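**Household storage** is the everyday craft of putting things away so they can be found again, and it has a surprisingly rich history! Chests came first. In the harbor town of Baltholm, an inventory from 1540 lists sea chests, meal chests and a bride's linen chest, all in one merchant's house.

## Boxes and lids

Plastic boxes with fitted lids took over from wooden chests in many homes – they are light, cheap and easy to wipe clean. A strip of clear tape is a common way to hold a lid down.

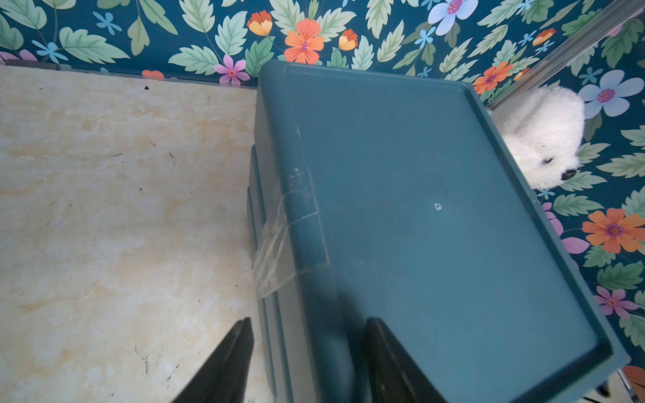 Krum Petek objects that the old chests kept moths out better than any modern box, and that cedar deserves most of the credit. Others point to the Skekthorpe chest, a wonderful survivor with 186 iron nails in its lid, whose woolens were full of holes when it was opened.

## Folding and rolling

Linen was once folded flat and pressed under boards. Rolling has its own loyal following, especially among sailors and travelers. The Vestside household manual, a delight to read, spends more than 90 pages on cloth alone and recommends rolling anything that will be stored on end.
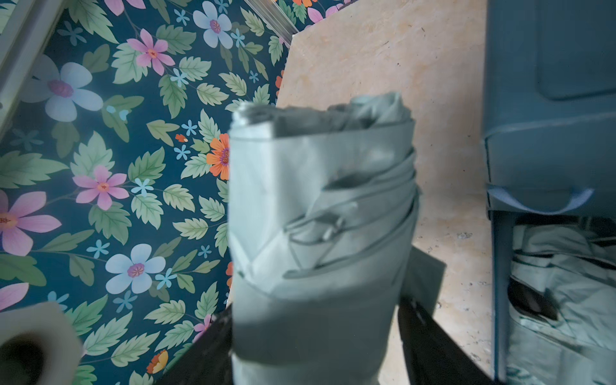

*Gray-green fabric in an upright roll.*

## See also

- Blanket chest
- Coughlan press
- Linen closet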